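Yo-Yo Questions I Get All the Time

I run a small yo-yo club in Cundbridge, and the same questions land in my inbox every week, so I finally typed up my answers. Last updated Oct 19, 2013.

What yo-yo should I buy first?

Get a Wulari. It's cheap, it's tough, and it comes back when you tug it. My first one has hit the sidewalk more times than I want to think about and it still spins fine. Please don't start with the fancy unresponsive kind – they won't come back up without a special trick, and that's no fun on day one!

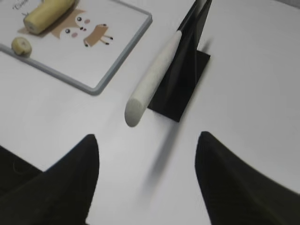 How long should the string be?

Stand the yo-yo on the floor next to your foot and cut the string level with your belly button, then tie your finger loop. Kids usually need to trim a lot off (the string in the package is sized for grown-ups).

Why does mine stop spinning right away?

Usually the string is too tight. Let the yo-yo hang, let it unwind itself, and try again. If that doesn't help, swap the string. I go through 4 a month, more in February when I'm stuck indoors and practicing way too much.
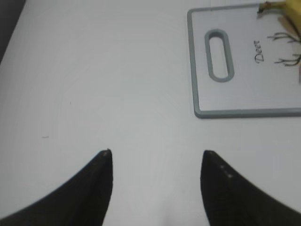
White tabletop, close up.

Do I need to oil the bearing?

A tiny drop of thin oil, and only if it gets loud. I drowned my Lema in the stuff once and it was sluggish for weeks.
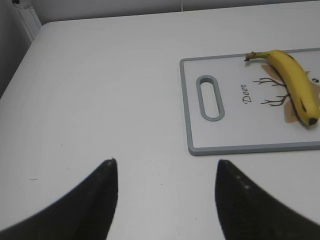
A banana on the cutting board.

How old do you have to be to join the club?

We've got kids as young as seven, and plenty of parents who came to watch and ended up hooked. Bring your own yo-yo or borrow one from the box.

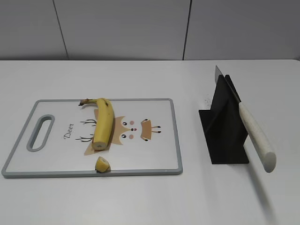

The table, with the board on the left.

Are you going to the Trenport meet?

I sure am! Come say hi. I'll be the one with tangled string.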